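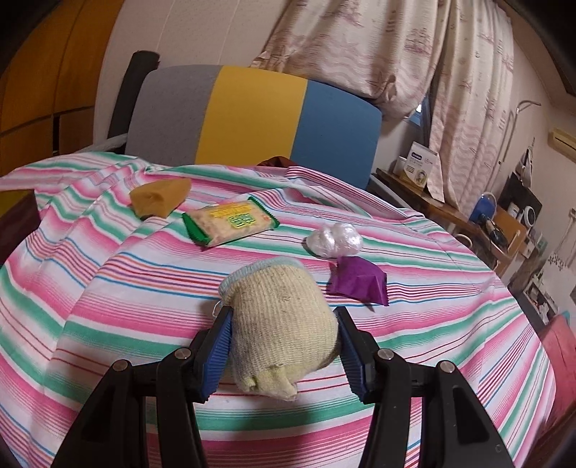 Chapter 8
Knitted Fabrics: One Yarn, Many Loops

Pull on the sleeve of a T-shirt and let go. Now try the same thing with a bed sheet. The sleeve stretches and comes back, the sheet hardly moves, and yet both may be spun from exactly the same cotton! The difference lies in how the yarn travels through the cloth, and that path is the subject of this chapter.

In Chapter 7 we looked at weaving, where two sets of yarns cross each other at right angles and hold each other in place. A knitted fabric needs only one yarn. It bends into a row of loops, then turns back and makes a second row, with each new loop drawn through the one below it. When you stretch the fabric, the yarn itself barely gets longer. The loops change shape instead, growing wide and short or tall and narrow, and that gives you all the movement you feel in a sock, a sweater or a work glove.

Wales and courses

Knitters and mill workers share two words that you will need from here on. A column of loops running up the fabric is called a wale. A row of loops running across it is called a course. Find an old sweater and a magnifying glass and look for both - on the smooth side the wales show up as little stacked V shapes, and once you have seen them you will spot them everywhere.

Ribs are made by switching between wales that face forward and wales that face back. The fabric pulls itself together like a closed accordion, so it hugs whatever is inside it. Cuffs, collars and sock tops are nearly always ribbed for this reason.

From hand to machine

Hand knitting is lovely work, but it is slow. The town of Usmont lived on it for generations, with whole families making stockings through the winter and selling them at the September fair in Borkberg. Then the Hellwig mill opened on the river with 32 knitting frames. Each frame could form 560 loops in a single pass, a whole course at once, and within a few years almost 700 people had moved to Usmont to work there. We will follow the mill through this chapter, from its first flat frames to the round machines that knit a tube with no seam at all.

Before you read on

Cut a small square from a worn-out T-shirt (ask first!) and pull gently along one edge, then along the edge next to it. Which direction gives more? Watch how the cut edges curl, and note which way each one rolls. Keep the square in your notebook, as you will come back to it in Section 8.3.

Words to know: wale, course, rib, gauge, weft knit, warp knit

8.1 How a Loop Is Made

Every knitted loop has a head, two legs and two feet. The head is the rounded top, and the feet are where the yarn swings away to join its neighbors on either side.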